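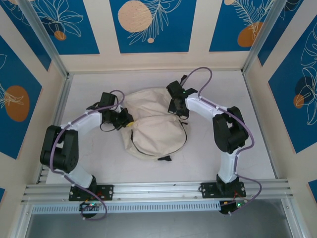

Two arms at the backpack station, Rollura open day.

Category: Visits & Fairs
Search this site

I went to the Rollura open day on 19 Jul 2022 to find out if a machine can handle a bag yet. Our store packs and checks bags by hand, more than 400 in a busy week, and I would gladly give that job away.

Imke Engelhardt ran the tour. The arms sit in pairs on a rail, one pair to a booth, and each booth gets one chore. I stayed longest at the bags.
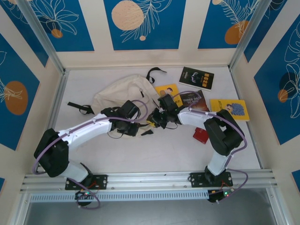 Cloth is the hard part, she told us. A box keeps its shape when you grip it, but a soft bag folds, sags and hides its own opening. Books are easier — they are stiff, and they stay where you put them. Her team has 28 chores on its list and does not call any of them finished.
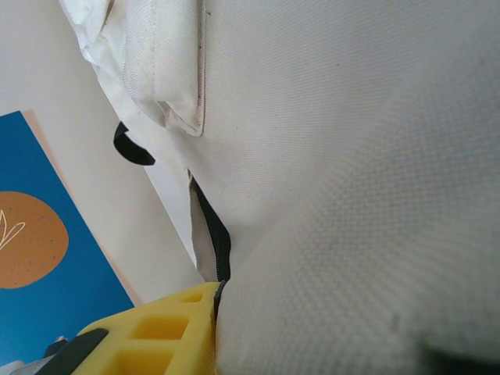 Zippers are what I asked about most, as they take up much of our checking time. A person pinches the cloth with one hand and pulls with the other without thinking. A gripper finger has to press into soft canvas right at the end of the zipper tape, with the fabric bulging around it. Tomomi Fukuda from Grube asked about speed, and Imke said they were still slower than a new hire.

I won't be ordering a pair this year. The next open day is in January, and I have put my name down.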